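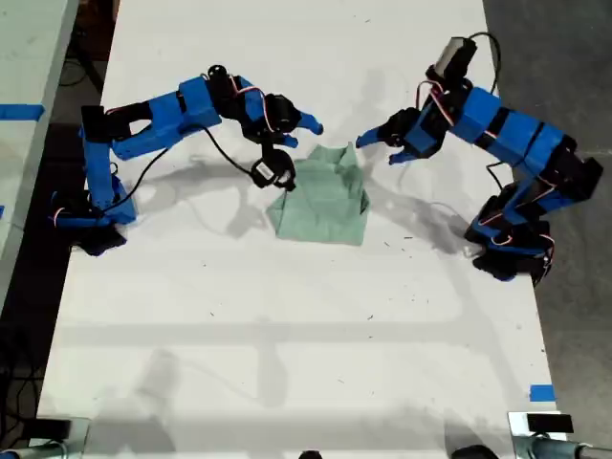

A buyer in Skuleck asked whether the Chala cloth could be folded straight from the dryer or had to lie flat first. It can be folded straight away, provided it is smoothed out on a hard surface before the first crease is made. A cloth that has been left in a heap for a day or two will need a light spray of water and a warm iron.

Chala utility cloth, light green
Supplied by Brarnemska

The Chala is a general-purpose cloth for drying, covering and light wiping. It is sold to households, canteens and small laundries. The light green is a stock colour and is kept all year. Other colours are made to order.

Specification
Composition: 100 per cent cotton
Weave: plain
Weight: 370 g per square metre
Hem: double-turned, lockstitched on all four sides
Finish: pre-washed, no softener applied
Pack size: 3 cloths

Weight and handling
At 370 g per square metre the Chala is heavier than an ordinary tea towel. It holds a fold well once pressed but also holds a crease if it is left crumpled. The hem is thicker than the body of the cloth, and the corners are thicker again where two hems cross. When stacking, turn alternate cloths so that the thick corners do not all fall on the same side of the pile.

Folding
Use a flat, smooth table. A white or pale top makes loose threads and marks easier to find on the darker stock colours, but any clean surface will do.
Find two neighbouring corners and lift the cloth by them until it hangs clear. Lower it from the far edge towards you and smooth from the centre outwards. Bring the side edges together, then fold in half twice more across the length. The finished piece should lie flat without being pressed down. If one edge stands proud, open the last fold and start again from there.
Two people can fold the cloth faster by taking a pair of corners each. For a single cloth the gain is small.

Washing
Wash before first use. Machine wash at up to 60 degrees with similar colours. Do not bleach. Tumble dry on medium and remove promptly. Some loss of length is normal in the first 2 washes, after which the size is stable. Fabric softener reduces absorbency and should be left out.

Storage
Keep folded on an open shelf or in a ventilated cupboard. Do not store damp. Cloths kept in a closed box for long periods may take on a yellow tint along the folds, which normally comes out in the next wash.

Related items
Braveo cloth: same weave and colour, lighter weight, sold singly. Suitable for glassware.
Braveo cover: unhemmed, supplied on the roll for cutting to length.

Ordering
Orders placed before noon leave the warehouse the same day. Made-to-order colours take 4 weeks. Unwashed cloths in their original band may be returned for exchange or credit.

Page revised 03/03/2023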